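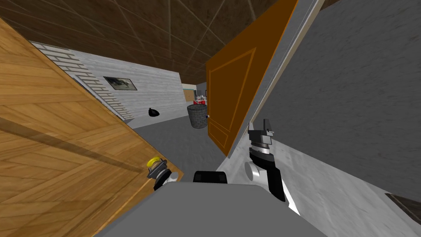

Friday, 21st July. Maintenance diary, simulation cell 2, Woltthorpe.

The cell was taken out of the job queue at the start of the shift so that the gripper settings on the two-armed unit could be reviewed. Velimir Krasniqi held the controls and I kept the record. Biljana Perić joined us before lunch on behalf of Asport, who own the hallway model and must approve any change made to it.

The fault carried over from June is still open. When the left gripper closes on an object with an uneven surface, the contact solver reports a slip that the joint readings do not support. The unit then tightens its hold a second time and the run is marked as failed. We have 3,121 runs in the store from the present build, and Velimir proposes to replay 2,000 of them once the new settings are in place. I have asked that the old results be kept until that is done.

Work began with the finger pads. The friction value had been entered twice, once in the gripper file and once in the scene file, and the two did not agree. The scene entry was removed. The closing force was left alone for the time being, as Biljana asked that we change one setting at a time and write each one down.
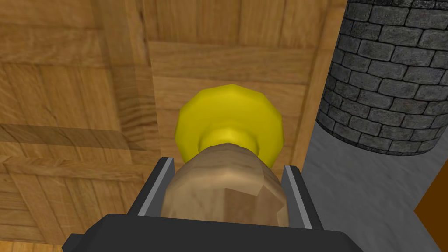 The mesh used for contact was next. The Uvelance converter had produced a collision shape with more flat faces than the solver handles well, and several of the smallest were turned inward. Velimir rebuilt the shape by hand and saved it under a new name. The old file remains in the archive folder and should not be deleted. Loading time for the scene did not change in any way that matters to us.

After lunch we turned to the rest position of the arms. The Dağdelen notes give 3 rest positions for this unit, and the startup file was calling the wrong one.
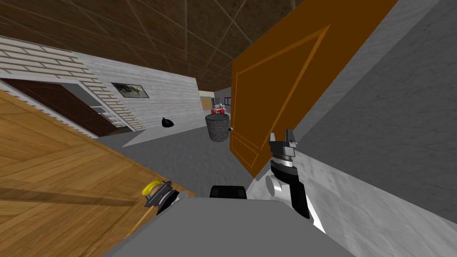
Clearance on the right side has been a concern for longer than the slip fault. The planner treats the arm as a set of simple capsules, and the capsule at the wrist is wider than the part it stands for. In a view taken during the work, the right gripper is up against the lower part of the orange-brown door with its fingers open, and a pose of that kind is exactly where an oversized capsule makes trouble. The planner reports a collision and will not move the arm in either direction. Velimir reduced the wrist capsule to match the drawing and left the forearm as it was. Biljana would prefer a proper mesh for the whole arm - I agree with her, but it cannot be done this month.

The head sensor was checked against its mounting file. The roll value looked doubtful to me and I have entered it as a separate item. It was not changed today.
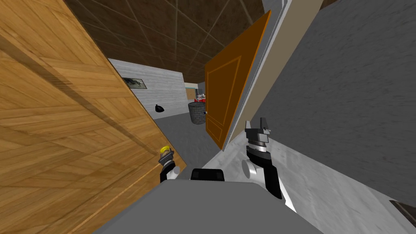

Cell 2, both grippers and sensor housing in view.

Settings were saved to the shared drive and the cell was returned to the queue with a hold on it, so that only Velimir can start a run. The replay is to go on over the weekend.

Still to do: ask Asport for the current door hinge limits; correct the page in the handbook that lists the pad friction; confirm which rest position the other cells are calling at startup. Biljana has taken the first of these. The handbook page is mine.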